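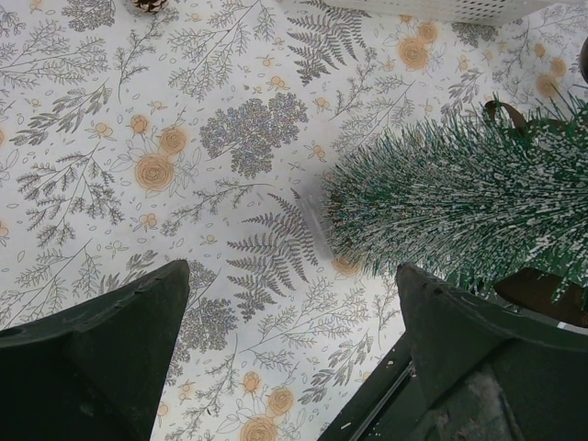

Rose and fern print tablecloth

Barkport Neighbors Forum > Health and Services > Fluoride in the water, and the letter from Dr. Manolakis

harbor_lena
Posted June 19, 2021

Good evening to all. I hope this is the correct section, and if it is not, please move it.

I read the letter of the dentist Despina Manolakis in the town bulletin, where she asks the town to put fluoride in the water again. We moved to Barkport after it was stopped, so I did not follow the first discussion. I have two children, six and nine years old. The older one had three fillings this spring and I was very ashamed, although we brush twice each day and there is almost no juice in our house.

My question is simple. Did people here see a difference after the fluoride was stopped? And does somebody know if the well water on the hill side has any in it naturally? I asked at the town office and they gave me a phone number, and at this number I was given the first number again.

Thank you for your patience with my English.

pete_on_mill_road
Reply #1

Your English is fine, better than mine. Don't be ashamed about fillings. My daughter had a mouth full of them and she grew up with fluoridated water the whole time in Sundutow. Some kids just have bad enamel.

I voted to stop it and I would vote the same way again. I can buy toothpaste. I can't buy a different water main.

Tidewrack
Reply #2

pete, you can buy toothpaste. The family next to me shares one tube between five people and the dentist is a bus and a second bus. That is who the letter is about, did you read it to the end?

As I remember, the vote was 1050 to keep it and 2088 to stop it, so yes, your side won and won clearly. But there was one meeting before the vote, in October, and it was mostly people shouting about their rights. I was there. Dr. Manolakis got a few minutes at the very end when half the chairs were empty.

pete_on_mill_road
Reply #3

I read it to the end. I also think a dentist who tells us what to drink should say how much each person is getting. A child who drinks a lot of water gets more than one who doesn't. With a tablet you know the dose.

harbor_lena
Reply #4

Thank you both. I did not know the numbers of the vote.

About the tablets, I asked in Tzanetos pharmacy and the pharmacist was very kind, but she told me they need a prescription for children, and that the dentist should first know what is in our water. So I come back to the same place. I cannot find out what is in our water.

Is it possible to test it at home? I saw paper strips for sale, but the reviews were for swimming pools.

ghislaine_b
Reply #5

Please do not use the pool strips for this, they are made to measure other things. You need a laboratory test where you send a bottle. When we bought our house on the hill I sent one bottle, and the answer came after two weeks. Our well had almost no fluoride, but my neighbor has a deeper well and his result was higher than mine. So my result does not tell you anything about yours, I am sorry.

If you are on the town pipe it is easier. The town must publish a water report each year. It was on the old website under "Documents", then "Other", and I think they moved it. Ask at the library, they keep the paper one behind the desk.

I worked as a dental assistant in my first country for eleven years, and I want to say also that six and nine is a good age to ask about sealants. It is a thin cover on the back teeth. It does not hurt and there is no needle.

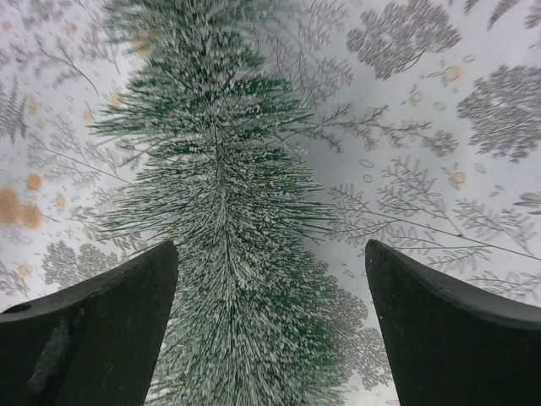
Bottle-brush tree, green with white flocking

harbor_lena
Reply #6

We are on the town pipe. I will go to the library this week. I never heard the word sealant, so I looked for it in the dictionary and it gave me a product for bathrooms. Now I understand it better, thank you ghislaine_b.

Do they do this in the clinic in Sundutow, or only in private offices?

Tidewrack
Reply #7

Both. The Drillasard practice up by the fire station does them too, but call first and ask what it costs, since they told my sister one price on the phone and then charged for an exam on top. The clinic in Sundutow goes by income and they were nice to my nephew, who bites.

There was a school program for it here once. I have the old flyer, and it says 306 children were seen in the first year. Then the nurse retired and it stopped. I would put that back before anything else, and I say this as someone who voted to keep the fluoride.

pete_on_mill_road
Reply #8

Well, I would sign for that. Parents say yes or no on a form, the kid gets looked at, done. I never had a problem with it.

Tidewrack
Reply #9

Then why did you write to the bulletin that the school nurse was "the thin end"?

pete_on_mill_road
Reply #10

That was about the rinse. They gave the kids the rinse in class and the form came home afterward. Different thing.

marrowbone
Reply #11

The form came home before. I have two in the same grade as his and I signed both of them.

My opinion on the water: I don't trust the letter very much, because she compares us with Sundutow and Sundutow is a younger town with more children. More children means more fillings or more checkups, depending on what she wants to show. I am not against fluoride. I would like to see the counts by age.

ghislaine_b
Reply #12

marrowbone, it is a fair request. She writes at the bottom that anyone can ask her office for the tables. I asked and I received them by mail. They are divided by age, from five to twelve, but only for the children who came to her own chair, so the ones who never go to a dentist are missing. She says so herself on the second page. I can leave a copy with the librarian if you want to read it.

marrowbone
Reply #13

Yes please, I would read it.

harbor_lena
Reply #14

I was in the library today. The water report was there, behind the desk as ghislaine_b said. The line for fluoride shows a small amount, much lower than I expected, and next to it is written "natural deposits". I made a copy for our dentist and a second one in case somebody from this thread wants it.

I also called Sundutow. They can see both children, but the waiting time for new patients is long - they said they will call when a place is free. I put our names.

I still do not know what I would vote. When I read pete I think he has a point about the dose, and when I read Tidewrack I think about the two buses. My husband says we should both go to the next meeting and sit in the front.

Tidewrack
Reply #15

Go early, the front row fills up with the same six people. And bring the copy.

pete_on_mill_road
Reply #16

I am one of the six. I'll save you two seats.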